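Section 4. Covering the display table and laying out containers

4.1 Scope

This section covers fitting the Vokmont table cover to a rectangular table, preparing the surface, and placing bottles on it on their sides. It applies to the standard cover and to the long cover. For shelf units, see Section 6. For the Geder folding table, read the notes at the end of 4.3 before starting.

Revision August 19, 2023. Replaces the loose sheet supplied with earlier covers.

4.2 Before you start

Check that the following are to hand:

Table cover, folded or rolled
Soft clothes brush
Lint roller
Cover clips (supplied in the small bag, pack of 4)
Dry cloth
Tape measure

The standard cover measures 169 cm by 200 cm. Measure the table top in both directions. The cover must reach the back edge and both ends, with enough left over to turn down at the front. If it does not, use the long cover, part number 1518.

Caution: Do not fit the cover over a damp table top. Moisture held under the fabric may mark the wood and loosen the edge strip.

Caution: Keep the clips away from small children.

4.3 Fitting the cover

1. Clear the table and wipe the top with the dry cloth. Remove crumbs, grit and old adhesive. Anything left under the cover will show as a lump, and a bottle placed over it may roll.

2. Unroll the cover on the floor with the pile facing up. Leave it flat for as long as practical. A cover taken straight from its packing will hold its fold lines.

3. Find the direction of the pile by running a hand along the fabric. In one direction it lies smooth; in the other it resists and turns lighter. Turn the cover so that the smooth direction runs from the back of the table to the front.

4. Lift the cover by two corners and lay it over the table, starting at the back edge. Do not drag it across the top.

5. Align the back edge of the cover with the back edge of the table. Press it down along its full length with the flat of the hand.

6. Smooth the fabric forwards and outwards from the centre. Work out all ridges towards the front and the ends.

7. Turn the surplus down over the front of the table. The drop should be even from one end to the other. Leave the lower edging of the table clear of the fabric if it has one.

8. Fit the clips underneath, at the corners. The clips must not project above the surface.

Note: On the Geder folding table, the hinge line runs across the centre. Fit the cover only after both halves are locked. Do not fold the table with the cover in place.

Note: If the table stands against a curtain or panelled backdrop, check that the cover is not caught behind it. A trapped edge will pull the surface out of line when the table is next moved.

4.4 Preparing the surface

1. Brush the whole surface in one direction, back to front, with light strokes.

2. Use the lint roller on any fibres the brush has left. Lift the roller at the end of each stroke. Rolling back and forth will raise the pile.

3. Look along the surface from one end. Faint lighter streaks are normal in this type of fabric and are caused by the pile lying in different directions. They do not indicate a fault and need not be removed.

4. Press out remaining ridges by hand. Do not use an iron. A steamer may be used on the low setting, held clear of the fabric, with the cover taken off the table.

4.5 Placing the containers

The pile of the cover gives some grip but will not hold a round bottle on a sloping table. Check the table with a level before continuing and adjust the feet as needed.

1. Close every cap fully. Turn each bottle upside down over a sink and check for drips. Do not use a bottle that leaks.

2. Wipe each bottle dry, including the base and the thread below the cap.

3. Starting at the left-hand end, lay the first bottle on its side in the back half of the table. A labelled water bottle is suitable here. Point the cap to the left and the base to the right.

4. Place a smaller bottle behind the first if required, with its cap pointing the same way. It will be partly hidden from the front. Move it forward if its label has to be read.

5. Lay the next bottle lengthwise, with the cap towards the back of the table and the body nearer the front. It may sit slightly forward of the first bottle.

6. Continue to the right with the remaining containers. A loose row is sufficient. Leave room between neighbouring containers for a hand to pass.

7. Keep the front half of the surface clear until the row has been checked from the front.

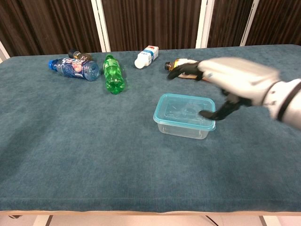

4.6 Checking the layout

1. Stand at the front of the table, facing the middle. Confirm that each container that needs to be seen can be seen.

2. Press lightly on the table edge. If a bottle rolls, turn it a little until it settles, or move it to a flatter part of the cover. Ribbed bottles generally settle on a rib. Smooth ones may need a wedge (Rungrueang felt wedge, sold separately).

3. Check the floor in front of the table. Route any cable so that it does not cross the place where people will stand. Where this cannot be avoided, fit a cable cover.

4. Check the drop of the fabric again. Placing the containers can draw the cover backwards. If the front drop has become uneven, remove the containers and repeat 4.3, steps 6 to 8.

Caution: Do not pull the cover straight with the containers in place.

Note: Strong side lighting makes the pile direction more noticeable. If the streaks are too prominent, brush the area again or move the light.

4.7 Clearing and storage

1. Remove the containers one at a time, starting with those nearest the front. Lift each one clear of the fabric. Do not slide it.

2. Stand the bottles upright in a crate or box.

3. Inspect the cover for spills. Blot any liquid with a dry cloth. Do not rub. For oil, syrup or coloured drinks, follow the washing instructions on the sewn-in label.

4. Release the clips and return them to the bag.

5. Brush the cover, then roll it around the cardboard core with the pile facing out. Folding is acceptable for short periods only.

6. Store in a dry place. The Arby storage tube takes one standard cover. The long cover needs the wider tube.

Covers in storage should be unrolled and aired once a year. December is the usual month for covers used over the summer.

4.8 Faults

Cover slides on the table: The table top is dusty or polished. Wipe it and refit. Check that all clips are in place.

Fabric lifts at one end: The cover has been fitted off centre, or a clip has come loose.

Permanent crease: Hang the cover from its short edge overnight, then steam from the reverse.

Ring or dent in the pile: A container has been left standing in one place. Brush across the mark, then back to front.

Colour on the cloth after blotting: Stop and leave the area to dry. Test the cleaning product on the underside of the drop before going further.

Queries about this section should be addressed to Svenja Trummer, Technical Documentation, giving the part number of the cover and the revision date shown in 4.1.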